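10/01/2019 - gripper notebook, snack packing task

Fault of the day: jaw width drifting between takes. Started as a nuisance, ended as a stop-work.

What I noticed first was the replay. The trace had the jaws at 4 mm when they were plainly shut, and further on in the session 9 mm, also plainly shut. By the end the software believed we were packing snacks with a gripper that never closes. Impressive work, if you ignore the readings.

The task is the one from the Flemurico list: snacks off the duvet, into the milk carton, one at a time. Soft surface, shiny packets, everything a different size. I had been rather pleased with the layout, which should have been a warning.
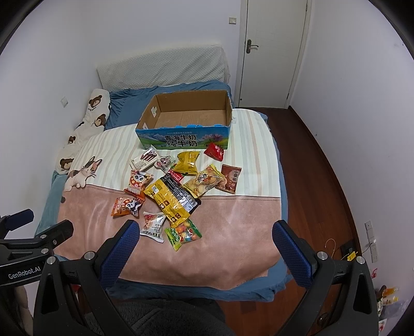
Why does the width reading drift when the jaws themselves are fine?

The zero is only taken at power-up, so if the encoder coupling slips on its shaft afterwards, every later reading carries the error and the next slip adds to it.

I did not get there directly. My order of suspicion, for the record:

- Blue pads wearing down. Measured them, no change worth writing in a notebook. Apologised to the pads.
- Cable. Swapped it for the Josley one. Same drift, tidier cable.
- Software. Tsegereda Chala had a look at the logging code and sent it back with the comment "it is writing down exactly what you give it". Fair.
- Coupling. Put a pencil line across the shaft and collar, did a run of hard squeezes, and the line was no longer a line.

The grub screw on the collar had backed out. I would like to blame Bosman for the part but the build sheet has a box for threadlock and the box is empty, in my handwriting, so to speak.

Thin packets make it worse. With a fat bag you stop squeezing when it feels full. With a flat one you keep going until the pads have it properly, and the last bit of that squeeze goes straight into the collar. The cranberry oat one is a good case: small, crimped at both ends, and you want a firm hold of it before lifting.

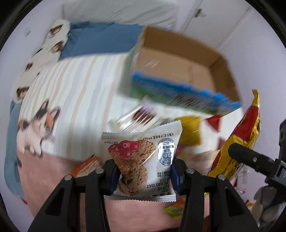

*Pads on the cranberry oat packet.*

The safety bit, and why I stopped. The Trikby arm uses these widths to decide how hard to close. Feed it a trace that says 9 mm at full contact and it learns that 9 mm is where contact happens, or else it goes looking for the missing travel with the motor on. Neither is something I want near a hand. I have pulled the whole session from the shared folder and marked it DO NOT REPLAY. Please don't rename it to get round the filter. We had that in July.

Done so far:

- Collar off, cleaned, refitted with threadlock. Leaving it overnight.
- Fresh pencil line, plus a paint one for people who don't trust pencil.
- Added a check to the start script: close, read, open, close, read. If the two disagree it refuses to record and says so in capitals.

Still to do:

- 100 full squeezes on the bench, looking at the line every 9.
- Same check on the other gripper, which was built the same afternoon by the same optimist.
- Ask Tsegereda whether the widths can be corrected afterwards. I suspect the slips come in jumps, in which case the session is scrap and the snacks get another outing.

Threadlock is in the second drawer, behind the tape. Put it back there.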